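Search this site
Search
Enter keywords

House rules for a two-arm bench

Idalina Godinho keeps the rulebook for the bench robots at Predberg. It started as one sheet taped to a door and now runs to 17 pages, which she thinks is too long.

"People read the first page," she says. "So the first page has to be the part that keeps your fingers safe."

Page one covers who may reach in and when. Both arms have to be stopped before a hand goes over the table, even if only one of them has been moving. Godinho wrote that after she caught herself watching the left arm and forgetting the right.
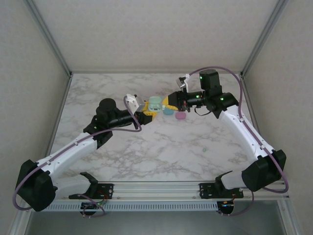

The second page is about cables. Slack has to be checked at full reach before each session, with someone watching the loops. She wants the check done by a person who didn't set up the task.

"If you routed it, you think it's fine," she says. "Ask somebody else to look."

Younes Benkirane, who runs most of the sessions, pushed for the rule on handling objects. Small things go on the table one layout at a time, and the layout is written down before the arms start. He also set the limit of 30 minutes for one operator.

"I wanted 70," he says. "Idalina had the logs out. The mistakes were all late in the session."

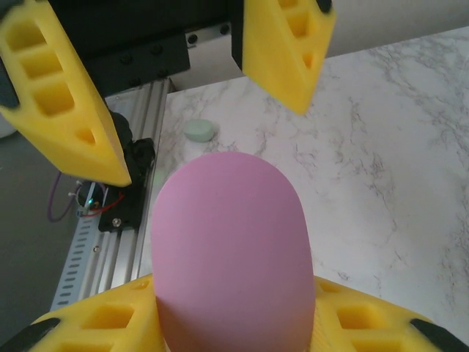

Finger pads are the other thing he brings up. They get looked at every 2,000 grasps, and any pad that has started to lift is replaced the same day. Benkirane doesn't allow tape as a repair.

Both of them would like to see small labs agree on a common start-up check. Godinho has traded drafts with Celeste Pereyra at Ibarra since June, and they still disagree about whether the stop button should be tested every morning or before every run.

"I say every run," Godinho says. "It takes a few seconds. Celeste says people will skip it and sign anyway, and she may have a point."

Related
Writing a stop procedure people will follow
Sebastian Surdu on training new operators
Dravton updates its bench inspection form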